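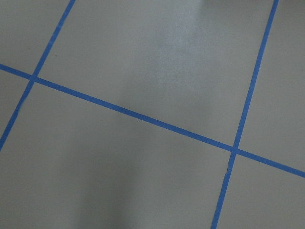

Parkeo started taking orders Tuesday for its two-arm folding kit, a bench package aimed at small laundries and uniform shops. Price wasn't given. Setup is cheap on the table side at least - blue tape laid in crossing lines on the work surface, and teh operator marks out the work area from there. Tape in one spot was a bit ragged along the edge. Aleksi Heinonen of Parkeo says a crooked line won't throw the arms off.

The kit ships with both arms, two grippers and a teach pendant for each arm. Training takes 7 hours, and software updates are covered for 20 months. Uniform supplier Lindley has signed on as first customer, says Heinonen. Delivery is set for April. 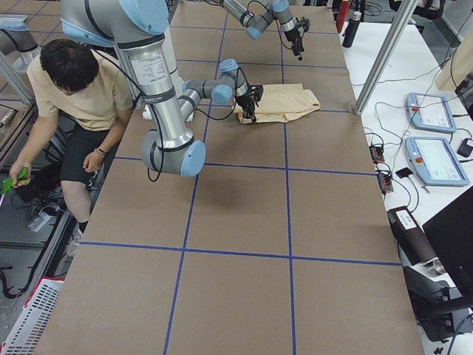

*One arm with its gripper on a piece of beige cloth, the second held above the table.*

Waltraud Prantl, who buys equipment for the Eberhard laundries, is waiting. She wants to see towels done, plus a service contract in writing. Trial log she was shown listed 1,867 folds out of 2,000 tries. "Good, not great" was her verdict - no word yet on wether the rest were dropped or redone by hand.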